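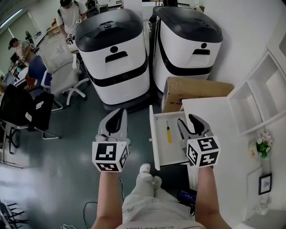
Flat after a year, my last one was. The Plumix is still springy and I sit on it all day, wrote one buyer, who then asked if the cover shrinks. It doesn't if you skip the dryer. See Washing.

Plumix Seat Pad by Fulska
For desk chairs, kitchen chairs, benches. Back in stock since February, all colors except moss. Moss is late again.

What it is
A square pad, 16 inches a side, 2 inches thick. Feather mix in the middle, foam sheet underneath so you don't hit the chair. Cotton cover with a zipper along the back edge. Ties on two corners, long enough for most chair backs. Bench people can tuck them inside the cover, there's a slot.

Fits chairs with a flat or slightly dished seat. Deep bucket seats, no - it bridges the dip and wobbles. Get the Cavia instead, same cover but rounder and softer, no foam.

Colors
Oat, rust, slate, moss (see above). Rust looks browner in person than on most screens. Slate is more blue than gray. Swatches are free, just ask, we mail them Wednesday.
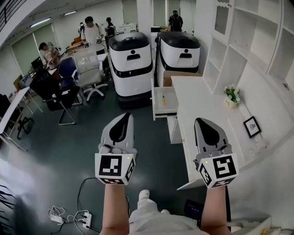 Washing
Cover comes off. Cold wash, inside out, zipper closed. Line dry. Ironing is fine on low.
Inner pad: spot clean only. Please dont put it in the machine, the feathers clump and we can't fix that for you. Shake it and leave it by an open window every so often.

First few days
Some feather smell when you open the bag, goes away with airing. The pad comes packed flat and needs overnight to fill out. If one corner stays thin, knead it.

Spare covers
Sold seperately, same colors. Covers from the older Phùng pad do not fit, the zipper is on the wrong side and they run small.

Orders
Singles and pairs ship from stock. Over 10 pads, write first so we can check the colors match - dye lots vary a little. Returns OK if the inner pad is unused and the tag is still on. Cut tags, sorry, no.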